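Setting up your Vusta pedal for the first time

I wrote this part of the guide after living with the Vusta on my own board since January, so it's the order I do things in and it may not be the order on the card in the box. If you play in a loud band (mine is two guitars and a drummer who hits everything) read step 4 twice.

1. Turn your amp right down and plug the guitar into the right-hand socket. The left one goes to the amp.

2. Connect the power supply last. The pedal wants 200 mA to itself, so please don't hang it off the end of a daisy chain with six other things! You'll get a whine that follows your picking.

Note: the Lemmont supply we sell has one output marked for this. Any other output on it will do for a tuner.

3. Set Fuzz, Tone and Level to the middle and hold the footswitch for 3 seconds. The light blinks, then stays on. You're now in the factory sound, preset 43, and it's the one I'd start from for anything slow and droney.

4. Bring the amp up until your clean sound is where you'd have it at rehearsal. Only then stamp on the pedal and adjust Level to match.

Caution: with Fuzz past three o'clock and Level full up, this thing is LOUD. Don't try it in headphones.

5. To save your own sound, hold the footswitch and turn Tone until you reach an empty slot. There are 98 of them, and I've filled nine, mostly with versions of the same Endent riff.

6. Let go of the footswitch. The light goes green once the sound is stored.
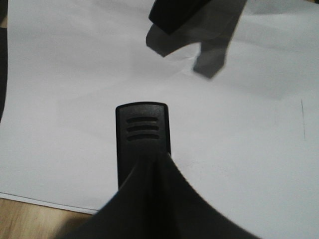
Amarasinghe wrote in to say that step 6 doesn't work if the guitar's volume is rolled off, and that the slot comes back silent when you call it up later. Quite right, and my fault for leaving it out. Keep the guitar volume full up while you save, then do what you like with it.

7. If it all goes wrong, pull the power, hold the footswitch and plug back in. You'll lose your saved sounds, so scribble the knob positions down first.

Last changed 25 May 2018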